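# What can I put in the bottom of a plastic tray so toy cars don't slide around?

Posted in Toys and Playroom, Jomside Help Board

**smallwheels_lalldale**

I keep small toy cars in a turquoise plastic tray, the rectangular kind with fairly deep sides. I like the tray. The problem is the bottom, a smooth flat floor with nothing on it. If I carry the tray to another room, anything with wheels rolls to one end and hits the wall. The paint on a couple of the older ones has started to chip at the corners.

The pink one gets the worst of it. It's small and it rolls very easily.

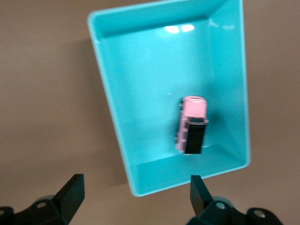
## What I've tried so far

Paper towel: bunches up under the wheels and ends up in a ball in the corner.

Felt from the craft drawer: better, but it picks up every crumb and hair and I can't wipe it. I also cut it too small, so it slid around along with the cars.

A second question while I'm at it. I put brown paper down on the table before the cars come out, and I can't get it to lie flat. One fold near the back keeps coming up, and a small car will turn when it hits a ridge like that. I've been putting the tray on the left and the cars out on the paper next to it.
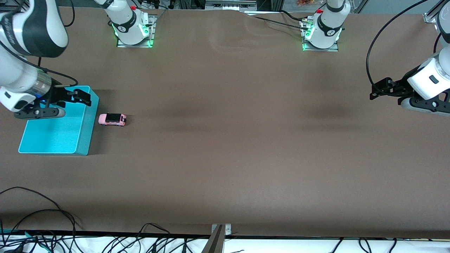 The paper comes off a roll, so it has a curl to begin with. I don't want to tape it down permanently because it gets changed every 2 weeks or whenever someone draws on it.

So I'm looking for something wipeable for the tray and some way of keeping the paper down that doesn't leave glue on the table. I would rather not spend much.

## Answers

**drawerliner_fan**

Use non-slip shelf liner, the rubbery kind with small holes that goes under plates. You can cut it with normal scissors and rinse it in the sink.

How I do it:

1. Turn the tray over on the liner and trace around it. Then measure the floor on the inside and trim to that. The inside is usually smaller than the outside because the walls slope.
2. Round off the corners a little with the scissors. Square corners curl up.
3. Wash the tray with dish soap and let it dry completely. Liner doesn't grip on a greasy surface.
4. Press it down flat from the middle outward. No glue.

Mine has held up fine with 8 cars in the box, all metal ones. The wheels sink into the holes slightly and that stops the rolling. When it gets dirty I take it out and run it under the tap.

One warning, don't leave rubbery liner in a hot car or in a sunny window. I did that with a different box and it stuck to the plastic, and I had to scrape it off.

I bought the Lulent roll. The label says 1599 on the end, but I don't know if that is the color or the size. Mine is gray. Any brand should work as long as it's the soft kind and not the shiny vinyl kind.

**Ververidis**

just park them sideways

cars roll forward and back, so if you point them across the tray and carry it level they can't go far. costs nothing. doesn't help if you have kids putting them away

**kitchen_table_kit**

Liner is a good answer for the tray so I'll do the paper.

The curl: cut the piece you need, roll it the opposite way around a cardboard tube, put a rubber band on it and leave it for 90 minutes. Overnight is better if the paper is heavy. It won't be perfect but it will lie much flatter.

The fold is a different thing. Once paper has a crease, rolling it won't take it out. Iron it on the lowest setting, no steam, with a dish towel on top. Or turn the sheet so the crease is at an edge where you don't drive anything.

To hold it down I use painter's tape, folded under at the corners and once in the middle of each long side. Peel it up slowly the day you change the paper. Test one corner of the table first if the finish is old. Tablecloth clips also work if your table has a lip and isn't too thick. Ours was too thick for them.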